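My beef with house rules for robot arms is that most of them were written by people picturing a factory. Ours were too. The Dallis group, where I write the task sheets, worked from a 20-page document that told you plenty about fences and floor paint and next to nothing about dining tables.

So in May we threw most of it out and started over, in simulation first. I'm a big fan of that order. If a rule can't survive a rendered table and a black cloth, I don't want it anywhere near somebody's kitchen!

My favorite rule is the dullest one: write down how the object is supposed to be held before you run anything. A strap with a metal clip on it can be grabbed by the clip or by the band, and those are two different tasks as far as I'm concerned.

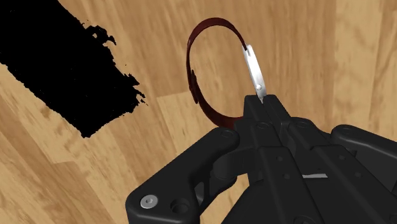 Parveen Bukhari thinks I've got this backward, and she wrote to tell me so: "If you spell out the grasp, you're grading obedience. Let the arm pick, then judge what it picked." Fair point, and I went back and forth on it for days. I still want the grasp written down, but I've added a line to the sheet for runs where the choice is left open (so she sort of won).

Then there's clearance. Our old text said to keep "adequate distance" from anything that isn't part of the task, and I'd love to meet the person who can test for adequate. A phone near the right edge of the table deserves a number, and so does a chair.
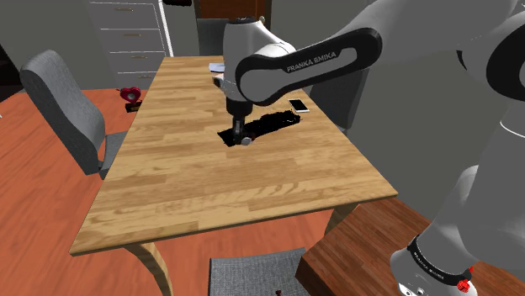 Who should set that number? Whoever writes the task, before the first run, with their name next to it. Leave it to the person reading the results and it will drift toward whatever the arm managed that day.

We went through 644 runs under the old wording, and seven of us couldn't agree on which ones had passed. That's a lot of afternoons to lose over one adjective – and I'm the one who typed it in.

The new version is four pages. It says what gets moved, what stays put, 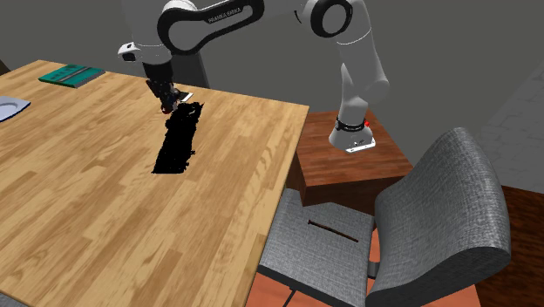 how close is too close, and when to stop and call it a fail. I'd happily trim it further, but Zubaida Jatoi wants the stopping rule kept at full length and I've quit arguing with her about it. Vorau has asked for a copy. They can have it, as long as they send back whatever they scribble in the margins.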